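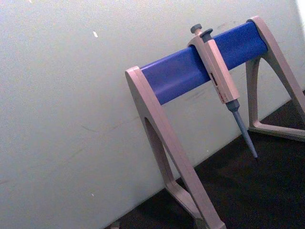 Dezember 2025
Von Raluca Cârstea
Lesezeit: 3 Minuten

Betreff: Re: [Laborliste] Pipetten hängen oder legen?

Liebe alle,

was für ein schöner Faden! Ich hatte mit einer knappen Antwort gerechnet und lese jetzt seit gestern Abend Eure Geschichten über Schubladen, Haken und umgebaute Reagenzglashalter. Vorweg noch einmal die Frage von Kiprono, damit auch die Neuen auf der Liste wissen, worum es geht:

> Kiprono Lyimo schrieb:
> Hallo in die Runde, wir richten bei uns im Kursraum die Arbeitsplätze neu ein.
> Bisher liegen die Kolbenhubpipetten in einer Schublade auf Schaumstoff.
> Lohnt es sich, auf Ständer umzusteigen? Und wenn ja: Karussell
> oder die Form mit zwei Seitenteilen und einer Querstange? Platz haben
> wir wenig, Geld auch. Auf jedem Platz würde in der Regel nur
> eine Pipette gebraucht, höchstens zwei.
> Gruß, Kiprono

Lieber Kiprono, unbedingt umsteigen! Bei uns stehen seit April Ständer mit Querstange auf den Plätzen, und ich möchte sie nicht mehr hergeben. Der größte Unterschied ist ganz banal: Die Pipette hat einen Ort. Früher lag sie nach dem Wechsel zwischen zwei Proben irgendwo neben dem Gestell, manchmal noch mit Spitze und Flüssigkeit darin, und dann lief es eben in den Schaft. Seit sie senkrecht hängt, habe ich beim Zerlegen keinen einzigen verklebten Kolben mehr gefunden (und ich zerlege gern, das wisst Ihr ja).

Zum Karussell: schön für eine Gruppe, die sich einen Satz teilt. Für Einzelplätze finde ich es zu wuchtig, und im Kurs wird ständig daran gedreht. Der Ständer mit der Stange ist schmaler, man schiebt ihn an die Rückwand und hat vorne die ganze Fläche frei. Die offenen Seitenteile in A-Form mag ich besonders, man kommt beim Wischen mit dem Tuch einfach durch.

Ein paar Dinge, auf die ich beim Kauf heute achten würde:

- Passen die Halter zu Euren Pipetten? Unsere von Gisovar hängen an der Fingerstütze, die älteren von Mosoti sitzen in denselben Haltern zu locker und drehen sich weg.
- Steht das Ding auch mit einer einzigen Pipette ruhig, wenn sie ganz außen hängt? Im Laden ausprobieren oder ein Muster schicken lassen.
- Lässt sich die Stange abnehmen? Wir wischen die Teile einzeln mit Ethanol ab, vorher aber bitte an einer unauffälligen Stelle testen, manche Kunststoffe werden davon matt.
- Wie hoch ist die Stange? Bei den 1.000-µl-Pipetten mit langer Spitze wurde es bei einem Modell knapp.

Und ganz wichtig für den Kurs: Spitze abwerfen, dann aufhängen. Ich habe das auf ein Kärtchen geschrieben, das neben jedem Ständer klebt. Dazu der zweite Satz: Volumen nach dem letzten Gebrauch wieder auf Maximum stellen. Darüber lässt sich streiten, Mélanie sieht das anders, aber wir fahren gut damit.

Wir haben damals 18 Stück über Clema bestellt, zwei davon liegen noch verpackt im Schrank. Wenn Du magst, schicke ich sie Dir zum Ausprobieren, das Porto übernehmen wir. Schreib mir einfach direkt, welche Pipetten Ihr habt – ich messe dann gern nach, ob die Halter passen.

Herzliche Grüße
Raluca

Kommentare

Mélanie Pelletier: Beim Maximum bleibe ich stur, ich lasse die Pipetten auf dem zuletzt benutzten Volumen stehen und lasse jedes Mal neu einstellen. So schauen die Leute wenigstens hin. Bei den Ständern volle Zustimmung!

Fasil Negash: Wir haben die Karussells von Trukero, acht Jahre alt und noch tadellos. Für Einzelplätze würde ich aber auch die Stange nehmen. Kann man bei Clema die Halter einzeln nachbestellen?

Raluca Cârstea: @Fasil Ja, im Beutel zu zwei Stück. Bei der Bestellung das Pipettenmodell angeben.

Pendo Mussa: Danke für den Hinweis mit dem Ethanol, unsere Halter sind nämlich ganz stumpf geworden. Hat jemand Erfahrung mit milder Seifenlauge?

Kiprono Lyimo: Liebe Raluca, ich nehme das Angebot sehr gern an, Mail ist unterwegs!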